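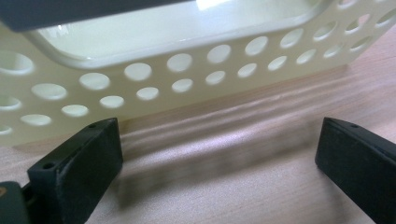 Week 4: Storage, Surfaces and the Small Apartment

Okay, last week we ran out of time halfway through closets, so I'm picking up where we left off and then moving on to tables. Bring your floor plans again, please, and bring a pencil this time (pens and floor plans do not mix, as three of you found out).

1. Finishing up closets

Remember the rule I kept repeating: measure the stuff before you measure the shelf. Most people do it backwards. They buy a nice set of bins, get them home and then find out the winter blankets won't go in. I did exactly this in my first apartment and lived with blankets on a chair until March!

For the Grokstead floor plan in your packet, the closet is 23 inches deep. A hanger with a coat on it wants nearly all of that, so don't plan on anything in front of the coats. Use the floor under the short things like shirts and jackets, and use the top shelf for whatever you only touch twice a year.

Open bins or closed? I go back and forth. Baskets with holes in the sides let air move, so they're good for towels, sweaters and anything that gets musty. Solid bins keep dust out, so I like those for papers and shoes. Lids are great if you'll really put them back on. I don't, so I quit buying them.

2. The table that does everything

In a small place you get one good flat surface and it has to be your desk, your dinner table and the spot where you fold shirts. So pick the size first and the looks second. For two people eating across from each other I want at least 30 inches of depth, and more if you like serving dishes in the middle.

Color matters more than you'd think. Light wood bounces daylight back into the room and makes a tight corner feel less tight, but a glossy top near a window can throw glare right in your eyes while you work. Turn the table a quarter turn before you give up on it. Dark tops hide the glare a little better and show every crumb.

Also think about what "clear the table" means in your home. If the folding gets done there, the pile needs somewhere to go before dinner, and I mean a real place that you've drawn on the plan. "The bed" is not a place. You sleep there.
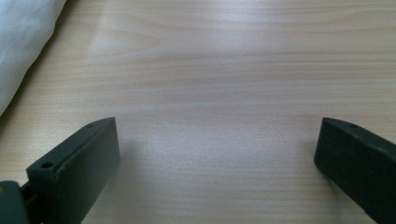 3. Homework for next time

Work from the Mudgway plan, the one with the odd angled wall. You have a budget of 1260 dollars for the whole room and you can't move the door. Show me one closet, one table and where the laundry goes on folding day. Label your sizes in inches and leave a walking path.

Spend no more than 100 dollars on bins and baskets. I'm serious about that one, last term somebody spent half the budget on them and had no chair.

If you get stuck, read the Plivby chapter again, the part on corners. The reading quiz is short and you can use your notes.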